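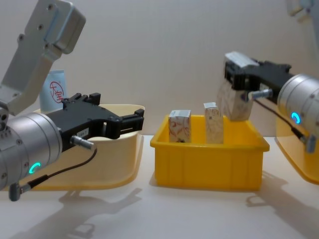

*A yellow plastic bin on a light tabletop*

The **storage bin** is an open or lidded container used to keep small things together, usually on the theory that they will be needed again. Bins are found in workshops, schools, kitchens, stores, and the backs of closets. The word covers a wide range of objects, and in British use it also means a trash can, a fact that has ruined at least a few well-labeled collections of craft supplies.

## Name

"Bin" comes from an Old English word for a manger or crib. For most of its life in English it meant a place to keep grain, bread, or wine. People in the trade separate the bin from the *tote*, which has handles, and the *crate*, which has holes. Customers ignore the difference and ask for "one of those tub things."

## Materials

Early bins were made of wood, basketwork, or sheet metal. Wooden bins were strong and cheap to repair but took in smells, and mice regarded them as housing. Metal bins solved the mouse problem and brought in rust, dents, and noise.

Most bins sold today are molded from polypropylene or polyethylene. Both are light, easy to rinse, and hard to break on purpose. Clear bins let the owner see what is inside. Solid colors let the owner forget, and they sell just as well.

## Sizes and stacking

Two bins from the same maker will generally stack. Two bins from different makers will generally look as if they do. The rim, the taper of the walls, and the shape of the foot all matter, and a small mismatch is enough to leave the upper bin rocking or wedged for good.

The best-known attempt to fix this was the Pramatach pattern, drawn up by the packaging designer Édgar Echeverri for the housewares firm Hirnier. It set a shared rim and foot for four sizes, the largest holding 25 quarts. Hirnier offered the drawings to its rivals free of charge. Fikre adopted the rim but kept its own foot. Rora adopted the foot but kept its own rim. Bins from the two firms could therefore be stacked on a Hirnier bin or under one, depending on the brand, and Hirnier's sales staff were given a chart.

The chart ran to 22 pages – Echeverri later described it as his most widely read work.

## Color
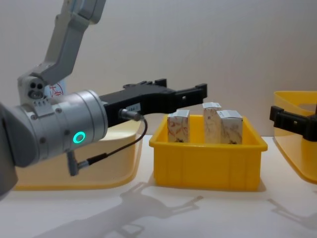
Color coding is the oldest and most hopeful way of sorting by bin. In a typical home plan, red is for tools, blue for cables, green for garden things, and yellow for whatever the person drawing up the plan had not thought of. Stores and workshops use similar plans with more meetings.

The weak point is supply. When a blue bin cracks and the store has only gray, the replacement is gray, and the plan gains an exception that lives in one person's head. A Fikre customer leaflet advised keeping a household to no more than 10 colors, a limit that seems generous to anyone who has tried to remember six.

## Labels

Labels are used on bins of every kind. Paper ones peel, tape ones leave a gummy patch, and marker stays readable until the contents change. The most common label in home use is "Misc." It is often joined by "Misc. 2," and the difference between them is a matter of family tradition.

## Lids

Lids are sold with most larger bins and wear out sooner than the bins do. Corners snap first, mainly in cold garages. Rora sold spare lids by mail for a while, though buyers had to know the model number, which was molded into the lid.

## See also

- Basket
- Crate
- Drawer, junk
- Shelf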